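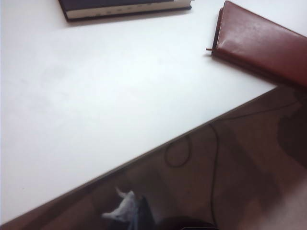
Vota Wrist Camera Comparison: Tabletop Set

Data card, revised July 22, 2019

Summary

This set contains short recordings made with small cameras mounted at the wrist of a robot arm. We made it to compare two camera mounts, which we call Hsiao and Kerkar after the two drawings they were built from. The arm, the controller and the gripper are the same in all recordings of one session. Only the mount and the lens setting change.

The recordings were made by the Prultenwood group as part of the Vota project. We share them so that other small groups can check our comparison, or use the material for their own tests of exposure and table edge detection.

What we wanted to find out

Before this work we used one mount for everything, and we often disagreed about it. The view of the objects was good, but in many arm poses the table edge took a diagonal position and a large part of the picture was floor. Some of us thought this was a waste of pixels. Others thought the floor helps the controller to know where the table ends. So we decided to record both mounts with the same arm paths and look at the results together.

The questions were:

- How much of the table stays in view when the arm moves near the front edge?
- Does the automatic exposure lose the detail on a white tabletop?
- Can the edge of the table be found when an object hangs over it?
- Do cables in view disturb the tracking?

Contents

- 53 recordings in total, sorted in folders by mount
- 30 recordings with the Hsiao mount, the other ones with the Kerkar mount
- one text file per recording with the arm pose, the lens setting and the exposure mode
- one folder "notes" with our remarks, not corrected for spelling

Every recording is 25 seconds long. The recordings have no sound.

Setting

We used a white table with a smooth matte top, in a room with a brown floor. On the table we put flat everyday objects with dark or shiny covers, such as a closed book and a reddish-brown leather folder. Shiny covers are useful in this test. They give a bright band on the cover which moves when the camera moves, and a simple tracker can take this band for an edge.

The floor was left as it is in daily work. Cables, bags and the feet of a chair can come into view, and people too. If you need a clean background, please mask everything beyond the table edge. The pose file is enough to do this in most recordings. 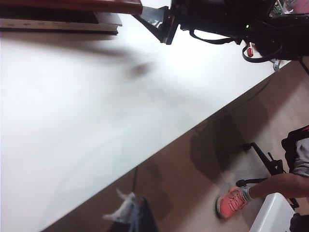
Shadows are the second thing to look after. On a white surface a soft gray shadow has very low contrast, and with automatic exposure it can almost disappear. With fixed exposure it stays, but then the floor becomes quite dark. We did not find one setting which is good for both. For our own use we now keep the exposure fixed for the table and accept the dark floor.

Results so far

The Kerkar mount keeps more of the table in view near the front edge. The Hsiao mount is better when the gripper is low, as the fingers hide less of the object. We did not expect such a clear difference for low poses.

Edge detection worked in both cases as long as the edge was free. When the folder hung over the edge, our detector followed the border of the folder and came back to the table late. In 5 recordings it did not come back at all. These are marked "edge_lost" in the text files. Cables on the floor made almost no trouble, but a cable hanging from the arm did, when it came close to the lens.

Known problems

- The clock of the camera and the clock of the controller differ a little. We did not correct it.
- In the first Kerkar recordings from May the lens was not fully tightened, and the focus changes slowly. They are kept, with the word "soft" in the file name.
- The color is not calibrated. Please do not compare brown tones between sessions.
- The pose is given for the wrist, not for the camera. The offsets for both mounts are in the file "mounts.txt".

Use and limits

The set is small and shows one table in one room. It is suitable for checking a mount, an exposure rule or an edge detector. It is too small for training a general model, and we ask you not to report it as such a test. Faces are not needed for any of these uses, so please crop them if you find one we have missed, and tell us the name of the file.

If you repeat the comparison with another arm, we would be glad to receive your pose files in the same format. The format is explained in "poses_readme.txt".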